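Notes > Household > The small dustpan

Search this blog Search Clear

The small dustpan

December 11, 2019

In January it will be two years that I live in Clenusville, and in this time I have bought four dustpans. I did not plan to become a person who has an opinion about them. Where I grew up, we had one dustpan of metal, it was older than me, and my mother used it for the floor, for the stove ashes and one time for a bird. It had a dent in the front and so it always left a line of dust behind. We took that line with a wet cloth and did not think about it.

The first dustpan I bought here came in a set with a long handle. The handle is good for the back but the pan does not lie flat, it tips up when the brush pushes. The second was so thin that it bent when I leaned on it. The third is still under the sink and I use it on the balcony, for soil and leaves, where it can do no harm to my temper.

The fourth is from Jemeck, the shop behind the bus station which sells buckets, string, light bulbs and everything that you forgot. It is grey with an orange strip along the front. I must say that I chose it for the orange, because I thought I would find it more easily in the dark cupboard. Only at home did I understand that the strip is the important part. A front edge must touch the surface in its whole length. If there is a gap in the middle, the crumbs go under and you are chasing them backwards across the room, as everybody has done.

So the new one became the table dustpan. I know that some people will find this not nice, a dustpan on a table. Please let me explain that it never goes on the floor. The floor has its own, and I wash the table one with dish soap on Saturdays.

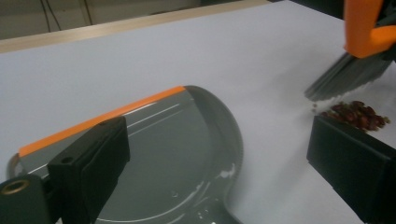
My table is the reason for all this care. I bought it second-hand from a family who was moving away, and they called it "the Boström", like a relative. I suppose it is the name of the maker, but I found no label. It is white, and on white you see everything: coffee powder, pencil dust, the little pieces from the rubber when I correct a drawing. In the evening with the lamp on, even salt makes a shadow. With a brown table I was a clean person. With a white table I learned the truth.

My way of doing it is now quite fixed. First I take everything off, also the things I believe I could sweep around. Then I put the pan near the side where I stand, with the orange edge turned to the dirt, and I press it down with the left hand. The right hand brushes, in short strokes, slowly. When you brush fast the light things fly over the pan and land on the chair. After each few strokes I pull the pan back a little and brush the same place again. The cloth comes at the end, almost dry. If the cloth comes first, the flour turns into glue, and I have done this more than once.

For the brush I tried several. The stiff one scratched with a sound I could not bear. Now I use a soft one from Clornora, which is sold for sweeping flour from baking boards. It loses a hair sometimes, but less than in the beginning.

One more thing, about the marks. A plastic pan does not stay beautiful. It gets white scuffs and specks, most of all on the curved parts where the hand does not go when you wash. In the first weeks I rubbed at mine with baking soda and an old toothbrush. Some went away, and the plastic became a little dull in that place, so I have stopped. It is a dustpan.

A reader wrote to me last month to ask if a small vacuum cleaner would not be quicker. Perhaps it would. I had one in my old flat and it was always empty when I needed it, I mean the battery, and full when I did not want to open it. Also it is loud, and I clean the table late, when the neighbours' child is sleeping on the other side of the wall.

Next time I want to write about the cupboard itself, where the brooms fall out each time I open the door. I have bought two hooks for it and they are still in their paper bag on the windowsill.

Contact | © The author of this blog, all texts | PO Box 1707, Clenusville | Back to top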